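Kustgate Opens Its Kitchen to the Public as Household Robot Training Passes 3000 Recorded Tasks

12/07/2025

CUTPORT - Kustgate is pleased to announce that its Utau project, which gathers examples of everyday kitchen work for a robot learning system, has passed 3000 recorded tasks, and that the people of Cutport are warmly invited to come in and help with the next stage.

The project began in July in a former staff kitchen on the ground floor of the Kelmendi building, with 2 operators and a single arm. It has grown a good deal since then. The library now covers 153 different small jobs, from putting a lid on a jar to moving a sponge from one side of the sink to the other, and each has been recorded many times over by people guiding the arm by hand controls.

"When we started, I thought we would be finished with cups in a week," said Huw Mathias, who leads the project. "We were still recording cups a month later, and I am glad we were, as people pick up a cup in so many ways and we want the system to learn from all of them - the careful ones and the hasty ones too."

Every recording is watched through by a reviewer before it goes into the library. Attempts that go wrong are kept and labeled as such, so that the system has examples of a slip or a missed grasp to learn from as well. Siwan Eynon, who runs the review desk, said her team spends most of its day agreeing on where one step ends and the next begins, and that she has grown very fond of the work.

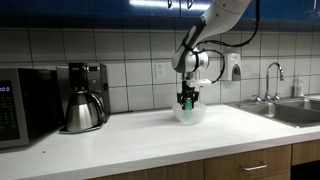

Kitchen tasks make up the largest share of the Utau library, and the newest group deals with lifting things out of containers and putting them back in. Reaching into a bowl asks more of an operator than picking something up from an open counter, with the sides close to the fingers and little room to turn. A small green item held between two black fingers, just above the bottom of a translucent white bowl, is typical of the work. Operators are asked to approach from a different angle each time and to shift the bowl along the counter between recordings, so the system does not come to expect it in one place.

From the new year, Kustgate will welcome 200 guest operators from the town and the villages nearby. No technical background is needed. Guests will receive a morning of practice, a good lunch and a fee for their time, and Dwynwen Phillips will be on hand throughout to answer questions. Left-handed guests are especially welcome, along with anyone who has spent years cooking for a large family.

To put your name down, or to arrange a press visit, please ask for Nia Parry at the Kustgate front desk in Cutport. Visits can be arranged on weekday afternoons.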